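Paint a room in the right order and you save yourself most of the touch-up work. These are the steps I use for a bedroom or home office with plain drywall and a finished floor. Plan on 2 days, with the ceiling and trim on the first and the walls on the second.

## Pick the color on the wall

Store chips are too small to judge. Brush a test patch on each wall, two coats, and look at it in the morning and again after dark with the lamps on. Pale purples and grays shift the most. A lavender that looks warm at noon can turn flat gray by evening.
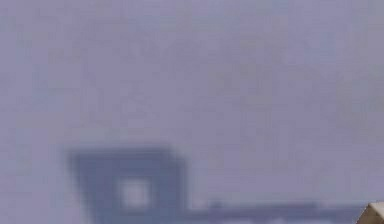

Give the patches a full day before you decide. I went through two samples from Plamik before settling on the lighter one, and the one I rejected looked fine until the second evening.

## Measure and buy

Add up the length of all the walls and multiply by the height. Leave out large windows, but don't bother subtracting a single door. My room came to 247 square feet, and one gallon covered it twice with a little left over. Write the color code on the lid, since the label gets dripped on.

## Prep

1. Take down curtain rods, hooks and switch plates. Tape the screws to the back of each plate.
2. Pull the furniture at least two feet from the walls and cover it. If a piece is too heavy to shift, empty it first.
3. Fill nail holes with lightweight spackle, let it dry, and sand flush with 220 grit.
4. Wipe the walls with a damp sponge, corners included.

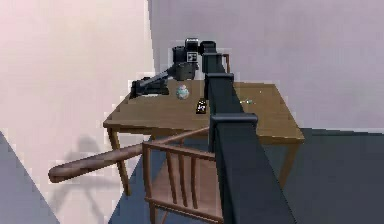 ## Cut in and roll

Start with the corners. Load a 2-inch angled brush a third of the way up and pull a band down both sides of the corner. If the two walls are different colors, finish the lighter one first and let it dry overnight before you tape.

Roll while the cut-in band is still wet. Work in sections three feet wide, top to bottom, and don't go back over paint that has started to set. Keep the room above 55 degrees while it dries.

Wait four hours between coats, longer in a humid August. Pull the tape at a low angle while the last coat is still slightly soft.

Check the bottom of the wall for drips before you put anything back.

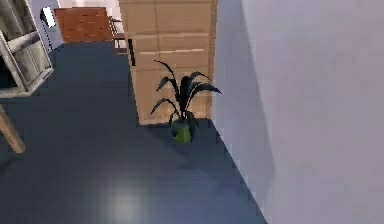 *Cabinet, floor and the pale wall on the right.*

Leave furniture an inch or two off the new paint for the first week.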